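How to Clear Out a Junk Drawer Without Starting a Second One

Every kitchen has a drawer that opens four inches and then stops, held shut from the inside by a whisk or a tape measure standing on end. Mine at the old place on Rarnthorpe Road once kept me out for most of a winter. I got in with a butter knife, which then became part of the collection.

You'll need a free evening, a trash bag, a damp cloth, a marker and something shallow to sort into. Put your phone in another room, or you'll spend an hour looking up what that key might have opened.

Step 1: Take everything out

Everything. Pull the whole drawer if it comes off its runners and tip it onto a towel. Do not sort as you go. People who sort as they go end up with a very neat front half.

Wipe the inside. There will be a sticky patch. Leave the question of what it was to historians.

Step 2: Sort by what it does

Color is a tempting way to sort and a poor one, as anybody who has hunted for a screwdriver in the red section will know. Go by job instead: things that fasten, things that cut, things that write, things that make light. Bins with no lid are best for this. Give a lid to a person like me and within a week there's mail on it.

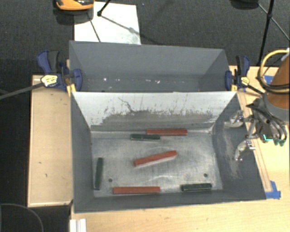 2 min read | 455 words | Filed under: Kitchen, Small Defeats

Step 3: Test things

Scribble with every pen. Try every battery. My neighbor Uchenna Igwe tested hers and kept 7 pens out of a whole shoebox, and she says the dead ones had been going back in the drawer out of politeness.

Keys get a label or they go. If you can't name the door, put the key in an envelope, write the month on it (mine says October), and throw it out when you next find it.

Step 4: Put back less

Fill the drawer until you can still see some of the bottom, then stop. Heavy things go at the back — they slide forward on their own when they want attention. Tape and scissors go in front. Soy sauce packets go in the trash, and yes, I know they're still good.

Step 5: Hold the line

Check it when you change the clocks. If it sticks again, take out the last thing you put in. In my house that is always the whisk.

Comments (1)

Olanrewaju Odukoya: Did this last night and found three tape measures. I had bought the third one to measure for a bigger drawer.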